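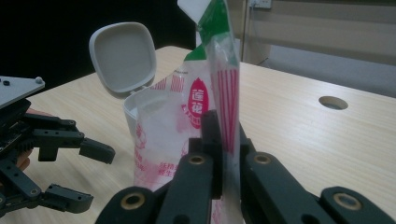 Ceramic coating over a waxed car, did I waste my money?

Hi all, first post so go easy on me. I picked up a bottle of Edow coating last month for my dark blue wagon, and I think I messed up the order of things. I washed it, clayed it, did the hood and both front fenders with a light polish, and then (this is the dumb part) I put a coat of Koller spray wax on the whole car that night because rain was coming and I panicked. Next morning I went ahead with the coating anyway. But I just plain forgot the wax was there until I was done with the driver's side.

Now it's been 3 weeks and the hood still beads great but the doors are doing nothing. Water just sits there in a flat sheet. There's also a greasy looking patch on the rear door that moves around when I wipe it. Do I have to strip everything and start over, or can I just add another layer on the doors? The bottle wasn't cheap and I have maybe a third left. I live in Claltport so there's salt in the air pretty much all year, if that matters.

Posted by saltywagon

tarmacgoose
Yeah, the wax is your problem. Coating needs to grab onto bare clear coat and you gave it a layer of wax to sit on instead. The hood might be beading from the coating or it might just be the leftover Koller, you can't really tell yet. Wash it with a strong soap a couple of times and look again. If the beading dies, it was wax.

Don't put another layer over the doors as they are. You'd be stacking good stuff on bad stuff and you'll run out of bottle.

What I'd do, and what I did on my own truck after a similar goof:

Wash the car and dry it all the way, mirrors and door handles too, they drip forever.
Wipe one door with a panel prep spray, two clean towels, flip them often.
If the greasy patch is still there, polish that door by hand or machine with something mild. Some of that coating may have hardened on top of the wax in spots and the wipe won't touch it.
Prep spray again after polishing, to get the oils off.
Coat that one door and leave it alone overnight, indoors if you can.

See how the one door acts before you do the rest. I was all set to redo my whole truck in an afternoon and I'm so glad I didn't, my first panel came out streaky and I had to go back over it! Mine took me most of two weekends in the end but it still beads after 18 months, and it lives outside.

Oh and check your leftover bottle. Mine went thick and kind of yellow once it was opened. If it pours like syrup, toss it.

dennisthemop
just use dish soap

filine_fan_40
I'm going to disagree a little with the answer up top. You can skip the polish if the paint looked good to you before. I've had good luck with Filine stripper wash, the foaming one, left on for a few minutes in the shade and rinsed well. It took old wax off my sedan without me touching a machine, and I hate running a machine on doors, I always end up burning an edge. Try it first, it's a lot less work.

On the salt air, I'm near the coast too and I'd say it matters more for how often you wash than for the coating. I rinse mine every week in winter and it's fine. A shop quoted me 200 just to strip and prep the sides, so I'd definitely have a go at it yourself. Dark blue shows every little high spot, so do the wipe-off with a bright flashlight held low along the panel. Let us know how the rear door turns out, I'm curious about that greasy patch.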